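Notebook, May
Clingate: moving session handling out of the web tier

Picking up from the last entry. The goal is still to get session state out of the memory of the individual app servers and into a shared store, so we can restart or replace a server without logging people out. Clingate is the front door for everything else we run (Horkura, the Pasaribu admin pages, the old reports), so anything that breaks here breaks everywhere.

Starting point this morning: three app servers behind the load balancer, sticky sessions on, session data held in process. Sessions expire after 15 minutes idle. The stickiness is done with a cookie set by the balancer. When a server goes away the cookie points at nothing, the balancer picks another server, and the user lands on the login page with whatever they had typed gone.

First job was to find out what we put in a session. I had assumed user id, role and a token. I dumped one from staging after clicking through the Pasaribu order pages and it came to 2288 bytes serialized. Most of that is the search filter from the order list, stored whole, including the labels for the dropdowns. The labels don't need to be there. They come from the same lookup table every time and the page can fetch them.

Took the labels out and stored only the filter ids. Same click path, same user: 1603 bytes. Still more than I would like. The remainder is mostly the permissions list, which is copied in at login and never refreshed. That also explains the old ticket about people keeping access to a section until they log out. I left it alone for now. It needs its own change and its own testing, and I don't want two reasons for a login to fail in the same release.

Second job was the store itself. Set up the key-value server on the staging box with a plain config, no persistence. If it restarts, everybody logs in again, same as today. Key is the session id with a "cg:" prefix so it doesn't collide with the Horkura cache, which lives on the same instance. Expiry is set on the key, and each request pushes it forward.
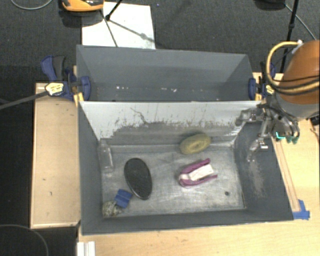 Photo: Mendora image library

Ran the first load test before lunch. 1000 simulated users, each logging in, opening the order list, changing a filter and logging out. Sticky sessions off. Most went through. A handful came back with the filter in its old state after the change, always on the page right after the save.

Spent a good while on this. I suspected the store first and was wrong. The order list page fires two requests on load, one for the rows and one for the counters in the sidebar. Both read the session at the start and both write it back at the end, whether they changed anything or not. With in-process memory they shared one object, so it never mattered. Now each has its own copy, and the slower one overwrites the faster one. If the user changes the filter while the counters are still loading, the counters request puts the old filter back.

Two ways to fix it that I can see:

1. Lock the session for the length of a request. Safe, but the two requests would run one after the other and the page would feel slower.
2. Write only if something changed. Cheap, and covers this case, but two requests that both change something can still clash.

Went with the second. The session wrapper now keeps a dirty flag, set by any put or remove, and the write at the end is skipped if the flag is off. The expiry is pushed forward with a separate call that doesn't touch the contents. Reran the same test twice and the stale filter did not show up in either run.

One catch with the dirty flag: it doesn't notice if someone pulls a list out of the session and changes it in place. Searched the code for that and found it in the Pasaribu export page, where the selected columns are appended to directly. Fixed by copying the list and putting it back. I only searched Clingate and Pasaribu. Horkura has not been checked.

Then the restart test, which was the point of all this. Logged in, opened the order list, stopped the server that had answered, clicked again. The page loaded from one of the other two with the filter intact. Tried it in the middle of a file upload too. The upload failed, as expected, but the login survived and I could start the upload over.

Logout needed a small change. It cleared the cookie but left the key in the store until it expired, so a copied cookie would have kept working. It now deletes the key first and then clears the cookie.

Not done yet:

- Horkura: search for lists changed in place. Whoever picks this up, look at the basket code first.
- Health check on the balancer only asks whether the app process answers. It should also fail if the app can't reach the store.
- Decide what the app does when the store is down. At the moment it waits for the full connection timeout and shows a blank page. Would prefer a short timeout and a proper error page.
- Permissions list, separate ticket.
- The staging config has no password on the store. Must not go to production like that.

Branch is pushed, not merged. The old in-process code is still there behind the setting session.mode=local, and that is the default until the health check is sorted out. To try the new one, set it to shared and restart all three servers together. Mixed modes do not work; I tried by accident at 4 p.m. and got bounced between the login page and the order list until I noticed.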